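Open day at Drerotmont – anyone else go?

gantrygoat
I went to the Drerotmont open day in January and finally have time to write it up. They had 2 arms running in the main hall and a side room for the simulation work. The hall was packed and loud. I spent most of my time in the side room, where you could sit down and ask questions.

Begoñe Gallardo ran that part. She showed how they rehearse pick-up tasks on screen before anything goes to the real arm. Their controller is called Dritero. She said the task set has 3,278 layouts in it, all kitchen table stuff.

mill_and_lathe
I was there too and came away less impressed. The simulator demo was 14 minutes of talk before anything moved. The arm in the hall sorted pipe fittings and that was worth the drive. If I want to look at a screen I can stay home.

gantrygoat
Fair, it was slow to start. But the fittings demo was the same parts in the same tray every time. The table layouts change.

Sepúlveda
Did they say how it handles round things that roll? We tried something like this at Duvumen and anything tapered was a pain. The gripper would close and the part would squirt out.

gantrygoat
I asked her that. She said they start with the fingers wide and come in slowly, and that tapered shapes are still their worst group. No number given. They post stills on the visitor page, so I copied one over with its text: 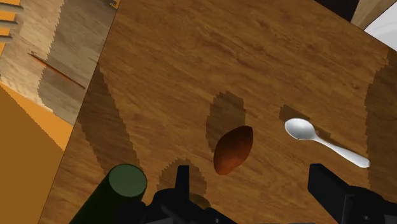 DREROTMONT, January – Visitors to the side room followed a simulated tabletop task from the gripper's end of the arm. The fingers are open on either side of a reddish-brown piece shaped like a small sweet potato, with a spoon lying next to it. The next session has 28 seats.

mill_and_lathe
Those shadows have stair steps on them. Hard to trust grip results from something that looks like that.

Sepúlveda
Shadows don't tell you much about the contact model – those are separate settings in ours. I'd want to know what friction values they use.

gantrygoat
I'll email and ask. Edit 2020-06-22: no answer on friction yet.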